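Speaker notes – good practice at a shared robot bench
Brurnton session, 50 minutes with questions

Start slowly. Let people find a seat, and thank Kathleen Mulligan for the room and for putting up with my emails all through November.

Opening. I want to talk tonight about the dull end of robot work, and I mean dull as a compliment. Most of us came into this because we like seeing an arm move. I still do! But the days that went wrong for me at Erell hardly ever went wrong in the arm. They went wrong on the table, before anybody pressed start, when a part was lying where last week's part used to lie and the person who knew about it had gone home.

Tell the bracket story here if the room is friendly. Keep it short. (Ketill says I have never once kept it short.)

First rule, and the one I would keep if you took away all the others: one kind of part to a bin. Motors with motors, boards with boards, each harness in its own place. When you mix them you are asking the gripper to sort and to pick in the same move, and then you can't tell which of the two failed.

Second, the layout gets written down. A sketch is fine. Put it where the next operator will see it, and when you change the table you change the sketch in the same breath. Pause here and ask who has a layout sheet at work. Then ask who has one that is right.

Third, people and arms. Before a hand goes over the table, the arms are stopped, and stopped by the person whose hand it is. I know this sounds fussy. I have had perfectly lovely colleagues tell me, "go ahead, I've got it," and I have learned to smile and walk round to the stop myself. Ruairí Keane wrote this into the Stomosis house rules as item 2, and I would happily see it moved up to item 1.

Fourth, loose wire. Wire is the part everybody underrates. It springs, it hooks on things, and it will come up with its neighbor if you let it. Give it a bin with room to spare, look at how it is lying before each run, and set the lift to go slowly until you trust it. After that, I would still go slowly for a while.

Drink some water. Check the clock – if we are past the halfway mark, skip the part on labels and just say that a label should face the person who refills the bin.

Next slide, and leave it up while you talk.

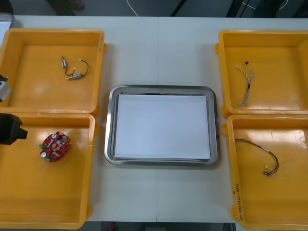 Nuala Fitzgerald
Bench practice lead, Erell
11 December 2022

Four yellow bins, with the tray in the middle and white paper lying in it. Point out the harness at lower right and the twisted wires above it, each with a bin to itself, and go back to what I said about wire. Then the red board, because it is the part I get asked about most. Our rule is that boards are held by the edge, and that the grip force is checked on a scrap board first.

Mention the floor as well. Cables and feet share it, so walk the route round the table before a run.

Close with the log. Every stop gets a line, even the silly ones. Darragh Nic Giolla has offered to share the log sheet from Ó Ceallaigh with anyone who leaves an address at the door.

Questions. If someone asks about speed limits, hand over to Ruairí.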